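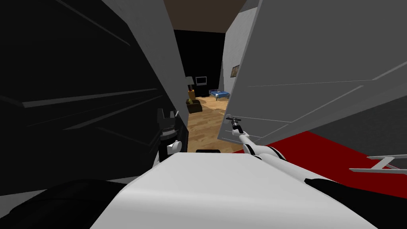
Figure 3. Door task in the simulator, right gripper reaching for the lever handle, door open.

Section 3: Gripper stuck on or missing the door handle

This section covers faults at the handle during the door task, both in the Namon simulator and on the Senaten two-arm base. Work through the simulator steps first. Do not run the task on the real base until the same task has passed in the simulator with the same settings file.

3.1 What the fault looks like

The fault shows itself in one of these ways:

The right gripper closes beside the lever and the task carries on as if it had hold of it.
The gripper takes the lever but does not let go when the door is open. The base then drives forward and the arm is pulled back against the torso.
The arm stops short of the lever and the task ends with the message HANDLE NOT REACHED.

The second is the serious one. In the simulator it does no harm beyond a spoilt run. On the real base it can bend the fingers, damage the wrist joint or pull the door on to anyone standing behind it.

CAUTION: If the gripper holds the lever while the base is moving, press the red stop button at once. Do not try to free the fingers by hand while the arm has power.

3.2 Before you start

You need the task log from the failed run and the settings file that was loaded at the time. If the settings file has been changed since, find the old copy in the backup folder. A log read against the wrong settings will send you to the wrong step.

Note: Logs made before the March update do not record finger force. Repeat the run to get a full log.

3.3 Checking the fault in the simulator

1. Close any open task and load the failed settings file.

2. Choose the head view and place the base at the saved start point. Do not drag it there with the mouse. Use Go To Start, which also resets the arms.

3. Run the task at quarter speed and pause it when the right gripper reaches for the lever.

4. Compare the view with Figure 3. The handle is on the edge of the door, at the lower left of the open panel as seen from the head. If your door opens the other way, swap left and right in the steps that follow.

5. Look at the left arm. It should be tucked in and should stay still while the right arm works. If it moves, go to 3.5.

6. Turn on Show Contacts. A contact mark should appear on each finger when the gripper closes. A mark on one finger only means the gripper has touched the lever but does not hold it.

7. Let the task run on to the release. Both marks should go out before the base moves. If either mark stays lit, go to 3.4.

8. Repeat the run 25 times with Random Start switched on. The settings pass only if there are no missed grips and no late releases. One late release is a fail, whatever the other runs did.

3.4 Late release

The usual cause is the release wait. In the settings supplied with the door pack it is set to zero, and the base may start to drive while the fingers are still opening.

1. Open Settings, then Task, then Door.

2. Set Release Wait to 2 seconds.

3. Tick Hold Base Until Clear. With this ticked, the base will not move until both contact marks are out.

4. Save under a new name and go back to step 1 of 3.3, loading the new file.

If the fault is still there, the finger shape in the simulator may not match the fingers fitted. The Michailidis long fingers need their own shape file - the standard one is too short and gives a false clear reading.

3.5 Left arm moves during the task

Stop the task. Open Arms, select Left, and set the mode to Park. If it was already set to Park, the saved park position is missing or damaged. Load the factory position and save the file again. Keep people out of reach of both arms on the first real run after this change.

3.6 Going back to the real base

1. Switch off the arm power and look at the fingers and the wrist joint. Do not use the arm if a finger is bent or the joint feels rough when turned by hand.

2. Copy the passed settings file to the base. Check that the file name on the base screen is the one you passed.

3. Clear the swing of the door and the floor on both sides of it. One person stays at the stop button for the whole run.

4. Run the task at quarter speed 3 times before going to full speed.

CAUTION: Passing in the simulator does not show that the real door is safe to use. Door closers, stiff levers and worn hinges are not modelled.

If the fault comes back on the real base only, send both logs and the settings file to Lotska support and leave the door task locked until you have a reply.

Section last changed 5/2/25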